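Speaker notes: Dish racks, mug trees and the end of the soggy counter
Svenja Bachmann, Pratden Home Evening, April 10, 2021

Start without the clicker. Hello, thank you for coming, and hands up if there's a wet dish towel on your counter right now! (Mine goes up too.)

Say who I am. I've been helping people in Dernside set up small kitchens for years and I still get excited about racks. Tonight is all about where clean dishes live between the sink and the next meal. It sounds tiny. It changes how the whole kitchen feels at breakfast.

First story: the Clodthorpe apartment. 86 inches of counter, wall to wall, with the sink in the middle of it. Roswitha Schnyder had a big two-story drainer in there and she'd stopped cooking because there was no spot to chop an onion. We swapped it for a long, low rack along the back. She sent me a picture of a pie the next week. Pause here, people like the pie.

Main point, go slow: plates want to stand up. Stacked flat, the bottom one is always the one you need. On edge, you grab any plate you like with one hand, and air gets to both sides. Wood or metal, either will do. I love a wooden rack for plates that are already dry (it can stay out all day and still look nice) and a plain black one for the wet ones.

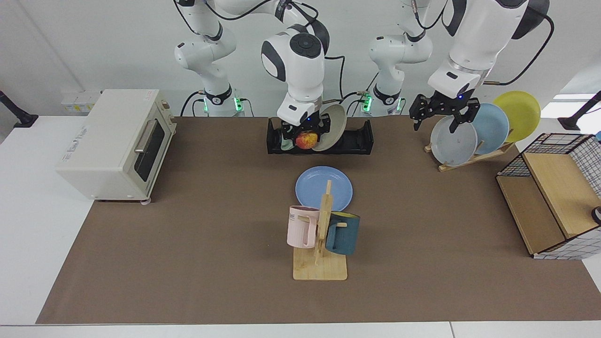
Mug trees next. I used to be snooty about these! Then I got one and freed up half a shelf. Look for a wide, flat base and pegs with some distance between them, and hang the heavy mugs on opposite sides so it doesn't tip. Pass the Fitzgerald one around the room, ask for it back.

Toaster ovens: leave room in front for the door to come down, and keep the plates far enough away that you aren't reaching over a hot top. Ask who has burned a wrist. Let them tell it, it's always a good two minutes.

Fruit. People drop an apple in the dish rack on the way past, I do it constantly. Fine for an hour. Give it a bowl by September when the good ones come in.

Homework: take everything off the counter tonight, wipe it, and put back only 3 things. Live with that for a week, then add.

Questions. If it's quiet, ask about lids. Everybody has a lid problem. Rack handout is by the door, spare copies in my blue bag.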